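Skikport Neighbors Help
Home and Household > Fabric and sewing
Washing a patchwork cover when some of the colors may run
Posted 2 February 2025
671 views

pinkedges_grornton

Good evening to all. I would like to ask for advice before I do something which I cannot undo.

I have a patchwork cover sewn from cotton pieces of different ages. Some of the cotton was new when I bought it, but some came from shirts and some from a bag of remnants from the Sharifi fabric store, and for those I have no idea if they were ever washed. There is a strong red in several of the pieces and beside it there is white. I did not wash the fabric before sewing. I know now that this was a mistake, so please do not tell me only this.

The cover has been used for one winter. It has a tea stain near one corner and it smells a little of the cupboard. It has no filling, only the top and a plain cotton back. It is sewn by machine, but the binding I sewed by hand, and my stitches are not so small.

What I want to know:

Can I test the red without cutting a piece out of it?

Is it better to wash it in the machine on a gentle program, or by hand in the bathtub?

In the town where I grew up, people put salt and vinegar in the water to fix the color. My neighbor says this is an old story and does not help. Who is right?

I have a front loading machine and the bathtub is of normal size. I do not have a dryer. Thank you for your patience with my English.

laundrybasics
2,667 posts

Cold water, gentle cycle, color catcher sheet. It will be fine. Vinegar is for salads.

slowstitch_ikport

The answer before mine is not wrong, but I think it is too short for someone who is worried about red next to white. I also learned this by spoiling something, so I will write how I do it now.

First the test. You do not need to cut. Take a white cotton rag, wet it with warm water and one drop of the detergent you plan to use, and press it on the red for a minute. Do not rub hard. Then look at the rag in daylight. Do this for every different red, and also for navy and dark green if you have these, as two reds from two shops can behave in a completely different way. If the rag stays white, you can feel much calmer. If it is a little pink, you can still wash, but you must do it with a lot of water and you must not leave the room for long. If it is very pink, I would clean only the stain with a damp cloth and hang the cover outside for the smell.

Now the salt and vinegar. Your neighbor is right, as far as I know. My grandmother did it also, and I was sad to give it up. Some kinds of dye are set with salt or with acid when the cloth is being dyed, and I think the advice came from there. In the home, with finished cotton, I never saw a difference. I once washed two scraps of the same red in two bowls, one with vinegar and one without, and the water was equally pink in both.

For a cover with hand sewn binding I would choose the bathtub. The reason is mostly the water. When loose dye comes out, it is not yet a disaster. It becomes a problem when there is so little water that the dye goes directly to the next piece of cloth, and even more when the cover lies wet and folded on itself. A front loader uses very little water. In the tub you can fill until the cover moves freely.

My steps are these. Fill the tub and dissolve the detergent before the cover goes in. Put the cover in open, not folded. Press it down with your hands from one end to the other, slowly, and look at the color of the water. If the water gets color, let it out and fill again immediately. Do not stop halfway to have dinner. I had to change the water 3 times with my worst one, and after that it was clear. Rinse until there is no foam.

Please do not lift it by one corner when it is full of water. The weight pulls on the seams and this is how hand stitches break. Let the tub empty, press the water out, then roll the cover together with a big towel, and carry the whole roll in both arms.

For drying, lay it flat. I use two drying racks side by side with an old sheet over them. Not in strong sun, or the darker pieces will fade before the others. Turn it over when the top feels almost dry.

For the tea stain, try plain cold water first and then a little detergent with a soft toothbrush, from the back side. Old tea may not leave completely. I have one such stain for years, and only I can find it.

pinkedges_grornton

Thank you very much to both. I made the rag test this morning. One red gave a light pink and the other gave nothing. The navy was clean also. So I will do the bathtub, and I will buy the sheets from the first answer in addition, they cost not much.

One more small thing, if somebody still reads here. The ends of some seams inside are only cut with pinking shears. Will they fray from the washing?

slowstitch_ikport

A little, yes, but less than a straight cut. If the seam allowance is wide enough, the zigzag edge holds well for gentle washing. I would check the narrow ones before the bath, and where you can pull a thread out easily, sew one more line beside the first seam. On my window seat I have pinked edges also on the top side, with the checked and plaid pieces between them, and I treat them in the same way. I trim the loose threads after it is dry and I never pull them. 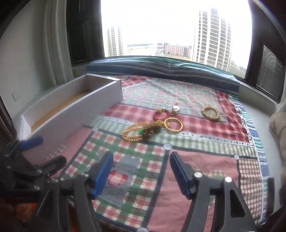
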